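Get the Mugs Off the Shelf: A Morning of Kitchen Talk at Ellden

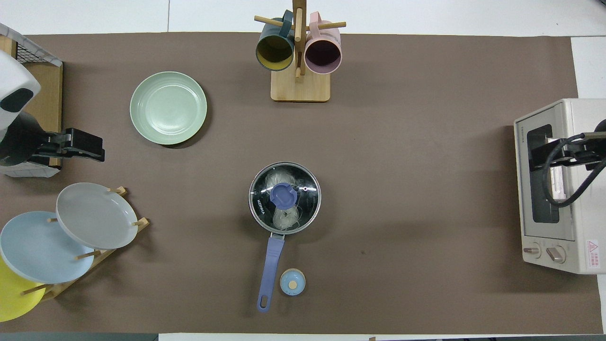 One reader of the Ellden newsletter wrote in October that a mug tree is just one more thing to dust, and that a cupboard has done the job fine for 60 years in her house. I read that line out loud as soon as I sat down in the back of the shop, and the owner laughed so hard she had to put her coffee down.

"She's right about the dust!" she said. "If you hang up mugs you never drink from, you will be dusting mugs. So hang up the ones you drink from. They get washed every day anyway."

Ellden sells kitchen things, secondhand and new, from a narrow storefront in Plirkham, and for the past six years its owner has also gone into people's homes to help them set up kitchens that are too small. She asked me to leave her name out ("put the shop's in, the shop needs it more"). She is one of those people who can talk about a dish rack for half an hour and leave you wanting to go home and buy one.

We started with wood, which she loves. Light wood especially: mug trees, crates, racks with slats and short pegs.

"It goes with everything people already own," she said. "You can have a teal mug and a pink mug and a yellow plate and a blue plate, nothing matching, and you set them on pale wood and suddenly it looks like you planned it. I never tell anybody to buy a matching set. Keep the odd ones! The odd ones are the ones you like."

A lot of her customers come in with boxes from a parent's house, she told me, and no idea what to keep. Her method is to put everything down on a big sheet of dark paper before a single thing goes in a cupboard. Plates, pans, lids, all of it, spread out so you can see each piece by itself.

"On a white counter a pale plate kind of disappears," she said. "On brown paper you see the color. You see the chip, too. And you can slide things around and try them next to each other, which is the fun part, and I've had people spend a whole afternoon on it and forget to eat lunch."

I asked about standing plates up in a rack instead of stacking them. She's for it, with one exception.

"Stack the big ones, the ones that come out at Thanksgiving. Everyday plates go upright, because you can grab the one at the back without lifting four others. And you get to look at them. I have a gray one at home I'd forgotten I owned until I stood it up."

Then saucepans. She holds strong opinions on saucepans, and the strongest is that a small one with a glass lid gets more use than anything else in the kitchen. Oatmeal, two eggs, leftover soup, the milk for cocoa. She keeps hers out on the stove all week.

"People apologize to me for leaving a pan out. Why? You're going to use it again in the morning!"

The crates turned out to be the best seller. She gets them from a small workshop called Pomare, and she has three uses for them before she even thinks about storage: carrying picnic stuff, holding potatoes, and raising a toaster so the crumbs are easier to get at. The shop had sold 2354 of them by the end of October. She knows because she writes each one in a notebook, and she is hoping to reach 3000 by spring.

I had one more question, about the reader with the cupboard. Would she try to change her mind?

"No, no. If it works, it works. But I'd ask her to take out her favorite mug and leave it on the counter for a week, just to see if she reaches for it more."

Ellden's next open table, where anyone can bring a box of kitchen things and spread it out, is on 23 November 2019 in the Huvia room above the shop. Paper is provided. Bring your own lids.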